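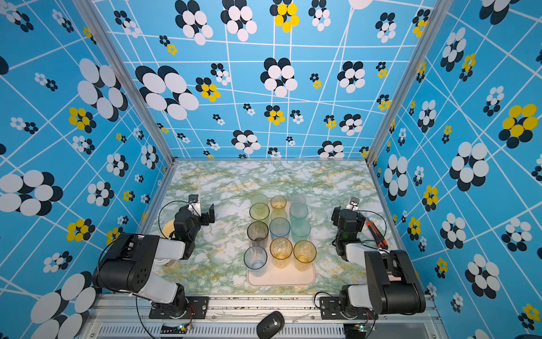 Cups for the Whole Street

Lihua Pan had never in her life owned two cups that matched, and she saw no reason to start now, with half of Zanesby coming up the stairs at any minute. She set out the cream tray, the good one with the rounded corners, and stood over the cups for a while, the way her aunt used to stand over a chessboard.

The amber ones were from the market in Kuvden, where she had paid 11 coins for the lot and been told, quite kindly, that she had been robbed. The teal ones came from the neighbor in 306, who moved away one November and left them on the mat with no note. And the smoky gray — well, that one had been her brother's favorite, and whoever ended up with it tonight would have to be told a story along with the tea.

She thought of the flowers on the blue walls, yellow and black and white, and how he had called them too loud for a person to eat next to. He had eaten next to them all the same, and asked for seconds.

There were feet on the landing now, and somebody laughing. Lihua moved the pale blue cup a little, moved it back again, and went to put the kettle on.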